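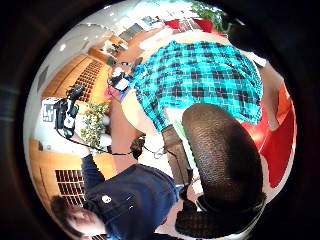 The open day at Leclerc in Sirstead is held once a year, in September, and this time it fell on a Wednesday. I took the early bus from Skeltberg and was at the door at 2 minutes to nine, which turned out to be too early. They open at half past. There is a bakery across the street if you get caught the same way.

Leclerc sells household cloth: tablecloths, throws, dish towels, napkins and a small line of shirting by the yard. The weaving is done elsewhere now. What you see in Sirstead is the cutting room, the hemming room, the stockroom and the lounge downstairs where the folding and finishing is shown. Entry is free, but you have to sign in and leave large bags at the desk.

The tour started in the cutting room. The long table there has a brass rule set into the edge, worn almost smooth at the end where people stand. Nathalie Leclerc took our group and explained how they match a plaid before cutting. The check has to meet at the hem on both sides, so the piece is folded back on itself and pinned along one dark line. If the line wanders, the whole piece goes to the remnant bin. She said plaids waste more cloth than anything else they sell, and that people keep asking for them anyway.

The hemming room was loud and we did not stay long. I would have liked more time with the corner work. They miter the corners on the heavier tablecloths and simply turn them twice on the lighter ones, and you can feel the difference if you run a thumb over them. Samples of each were pinned to a board by the door.

The stockroom is through a narrow passage and holds more than I expected. Everything is kept flat on open shelves, sorted by color first and by size second. The Tiluvis range, their plaids, takes up the whole back wall. I bought a throw from it two winters ago and it has held its color well in the wash. The same throw is 85 this year, up a little from what I paid.

After that we went down to the lounge, and most people spent the rest of the morning there. It is a comfortable room with brown carpet, round tables and red molded-plywood chairs on thin metal legs. The chairs are better than they look. I sat in one for most of an hour and my back had no complaint. There is some greenery too, and enough space between the seats to spread a cloth out without getting in anyone's way.

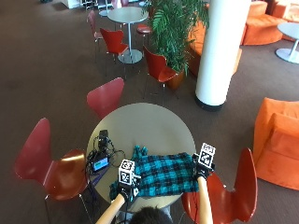 Teal and black plaid spread out on a round table in the lounge.

Folding is slower work than it sounds. The advice we were given was to start from the lines in the pattern and ignore the edges, because a hem can pull a little and a check shows you where straight is. Smooth from the middle outward, bring the far corners toward you, and stop to flatten before the second fold. On a round table you also have to deal with the part that hangs over the rim. It drags on the rest, so lift it up and lay it back over the cloth before you start. I tried this at home on my kitchen table, also round, and got a fairly neat result on the second try.

Coffee was served at eleven. The remnant bins were brought out at the same time, and they went fast. I came away with 2 pieces of gray check, one big enough for a cushion cover – the other will probably end up as napkins.

A few practical points. The passage to the stockroom has a step in the middle that is easy to miss. The shop takes cards, but the remnants were cash only. Parking is on the street and was full by ten. The last bus back to Skeltberg leaves from the stop by the bakery, and the one before it does not run on school days.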